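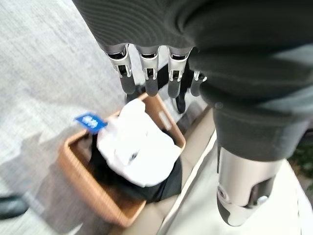 빨래 바구니 앞에서 보낸 오후

원격 조종으로 로봇 손에 천 집는 법을 가르치기 시작한 지 꽤 됐는데, 블로그에는 이제야 쓴다. 그동안 쓰고 싶어서 손이 근질근질했다! 우리 연구실에서 요즘 내가 제일 오래 들여다보는 게 손목 카메라 화면이다. 은색 관절이 달린 손가락 네 개가 위에서 내려오고, 그 아래에 엮어 만든 황갈색 바구니가 있고, 바구니 안에는 검은 천과 그 위에 구겨진 흰 천. 하루 종일 이 구도를 보고 있으면 꿈에도 나온다(진짜로 나왔다. 꿈에서는 내가 손이었다).

과제 자체는 한 줄로 끝난다. 바구니에서 흰 천만 꺼내서 옆에 내려놓기. 검은 천은 그대로 둔다. 사람이라면 전화 통화를 하면서도 할 일인데, 조종 장갑을 끼고 남의 손으로 하려면 처음에는 등에 땀이 난다. 나는 첫날 바구니를 통째로 들어 올렸다. 그것도 두 번 연속으로.

장갑과 손 사이

조종은 장갑으로 한다. 내 손가락이 굽는 만큼 로봇 손가락도 굽고, 손목 위치는 따로 추적해서 팔로 보낸다. 말로 하면 간단한데, 내 손과 로봇 손은 비율이 다르다. 특히 엄지! 로봇 엄지는 나머지 손가락에 비해 덩치가 크고 내 엄지와는 도는 방식도 달라서, 평소처럼 오므리면 엉뚱한 데를 짚는다. 그래서 바구니 위에 손을 띄워 놓고 엄지가 테두리 안쪽에 있는지 바깥쪽에 있는지부터 본다. 바깥에 있는 채로 내려가면 천 대신 바구니 옆면을 꼬집게 된다. 내가 첫날 바구니를 들어 올린 게 딱 그 경우였다.

보정 프로그램은 Hsin-yi Chang이 짰다. 연구실에서는 Wumuline이라고 부르는데, 장갑에서 나온 값을 로봇 관절 각도로 바꿔 주는 물건이다. 예전 버전은 손가락 끝의 방향을 맞추려고 했고, 지금 버전은 엄지 끝과 나머지 손가락 끝 사이의 거리를 맞춘다. 이거 하나 바뀌었는데 느낌이 완전히 달라졌다. 내가 손끝을 붙이면 로봇도 손끝을 붙인다. 당연한 소리 같지만 예전에는 안 그랬다. 새 버전을 처음 켠 날 나는 허공에서 한참 동안 엄지와 검지만 붙였다 뗐다 했다. 너무 신나서 Hsin-yi를 불러다 옆에 세워 놓고 또 했다.

힘은 아직 느낄 수 없다. 장갑이 진동으로 접촉을 알려 주기는 하는데, 닿았다 안 닿았다 정도다. 얇은 천 한 겹을 잡았는지 두 겹을 잡았는지는 화면으로 판단해야 한다. 그래서 조종하는 사람마다 버릇이 생긴다. Charalambos Konstantinidis는 천을 잡은 다음 아주 살짝 들고 잠깐 멈춘다. 밑에 있는 검은 천이 딸려 오는지 보려는 거다. 나는 성격이 급해서 그냥 올리는 편이었는데, 그의 시연을 몇 번 보고 나서 따라 하기 시작했다.

어떤 시연이 좋은 시연인가

이 얘기를 제일 하고 싶었다. 처음에는 빠르고 매끈하게 성공한 시연이 좋은 데이터라고 생각했다. 그래서 연습을 많이 하고, 잘된 것만 골라 저장했다. 그렇게 모은 시연 90개로 학습을 돌렸더니 로봇이 정말 자신 있게 움직였다. 자신 있게 내려가서, 천이 조금만 옆에 있어도 자신 있게 빈손으로 올라왔다. 그러고는 빈손을 자신 있게 옆에다 내려놓았다. 다 같이 한참 웃었다.

문제는 우리가 실수한 다음을 보여 준 적이 없다는 거였다. 로봇은 천을 놓친 상황을 본 적이 없으니 놓쳤다는 걸 알 길도 없다. 그때부터 규칙을 바꿨다. 놓쳐도 녹화를 끊지 않는다. 다시 내려가서 다시 잡는 것까지 한 시연에 담는다. 일부러 어긋난 자리에서 출발하기도 한다. 천이 바구니 구석에 붙어 있을 때, 뭉친 부분이 납작할 때, 천 끝이 테두리 밖으로 늘어져 있을 때, 다 따로 찍는다.

라벨도 의외로 말썽이다. 천에 달린 작은 파란 꼬리표가 바구니 테두리 너머로 삐죽 나와 있으면 눈에 확 띈다. 사람 눈에도 띄고 모델 눈에도 띈다. 한동안은 꼬리표가 비슷한 자리에 보이는 시연이 너무 많아서, 꼬리표가 안 보이면 손이 바구니 위에서 망설였다. 그래서 지금은 녹화할 때마다 천을 다시 구겨 넣는다. 꼬리표가 위로 갈 때도 있고 밑에 깔릴 때도 있다. 이 구겨 넣기 담당이 은근히 중요한 자리인데, Hui-mei Tsang이 제일 잘한다. 내가 하면 매번 비슷한 모양이 나온다. 무작위로 구긴다는 게 이렇게 어려운 일인지 몰랐다.

바닥에서 하는 이유로 말이 많았다

바구니를 탁자 위에 올릴지 카펫 바닥에 둘지를 두고도 의견이 갈렸다. 탁자가 훨씬 편하다. 팔이 멀리 뻗지 않아도 되고 조종하는 사람 허리도 덜 아프다. 하지만 집에서 빨래 바구니는 대개 바닥에 있지 않나. Despina Tzavaras가 그 말을 하면서 바구니를 바닥에 내려놓았고, 그 뒤로 다시 올라간 적이 없다. 바닥으로 내려오니 손목이 거의 수직으로 꺾이고 손 그림자가 바구니 속으로 떨어진다. 검은 천에 그림자까지 지면 화면에서 천의 주름이 거의 안 보인다. 카메라 노출을 몇 번 만져 봤지만 한쪽을 살리면 흰 천이 하얗게 날아가 버린다. 지금은 적당한 중간값으로 타협하고, 대신 시연할 때 내려가는 속도를 늦췄다.

속도 얘기가 나왔으니 하나 더. 손이 빨리 움직이면 카펫 무늬가 화면에서 쓸려 나가듯 번진다. 나는 이게 데이터에 해가 될까 봐 걱정했는데, Charalambos는 어차피 실제로 움직일 때도 번질 테니 그대로 두자고 했다. 그의 말이 맞았던 것 같다. 번진 장면을 빼고 학습한 모델과 넣고 학습한 모델을 비교했더니 넣은 쪽이 접근 동작이 더 안정적이었다. 다만 딱 한 번 비교한 결과라서 크게 떠들 생각은 없다. 여기서만 조금 떠든다.

지금까지 모은 것

오늘 아침 기준으로 시연이 전부 2578개다. 숫자를 보고 나도 놀랐다. 그중에 다시 잡기가 들어간 시연이 275개인데, 나는 이쪽이 훨씬 자랑스럽다. 내 손으로 한 것도 꽤 되고, 그건 결국 내가 그만큼 천을 놓쳤다는 뜻이기도 하다. 하하.

다시 잡기를 넣은 뒤 로봇이 처음으로 천을 놓치고, 잠깐 멈추고, 다시 내려가서 흰 천만 집어 올렸을 때 나는 소리를 질렀다. 멈추는 방식이 Charalambos랑 똑같았다! 살짝 들고, 보고, 올리고. 사람의 버릇이 저렇게 옮겨 가는 걸 보면 기분이 참 묘하다. 그날 저녁에 모델이 누구 시연을 제일 닮았는지 맞히는 내기를 했는데, 나를 닮았다는 사람은 한 명도 없었다. 조금 서운했다.

아직 안 되는 것도 많다. 흰 천과 검은 천이 서로 꼬여 있으면 둘 다 올라온다. 사람은 한 손으로 흔들어서 떼어 내는데, 장갑을 끼고 흔들면 지연 때문에 박자가 안 맞는다. 나는 흔드는 동작을 천천히 크게 해 보고 있고, Hui-mei는 아예 바구니 테두리에 천을 걸쳐서 긁어내는 방법을 시험 중이다. 둘 중 뭐가 나은지는 아직 모르겠다. 솔직히 Hui-mei 쪽이 더 잘되는 것 같은데 본인한테는 말 안 했다.

혹시 비슷한 걸 해 보려는 분이 있다면 장갑 보정은 매번 다시 하시길. 점심 먹고 와서도 다시 하시길. 나는 손이 부은 날 보정을 건너뛰었다가 오후 녹화를 통째로 버린 적이 있다. 그리고 조종은 두 사람이 번갈아 하는 게 좋다. 한 사람이 오래 하면 점점 게을러져서 늘 같은 모서리로만 접근하게 되는데, 정작 본인은 그걸 모른다. 옆에서 보는 사람은 금방 안다.

다음 주부터는 양말이다. 천 하나도 이렇게 오래 걸렸는데 양말이라니, 벌써 설렌다. Despina가 짝이 안 맞는 양말을 집에서 한 봉지 가져오기로 했다. 남는 양말 있는 연구실 분들은 내 책상 위에 올려 두고 가시면 됩니다. 빨아서요!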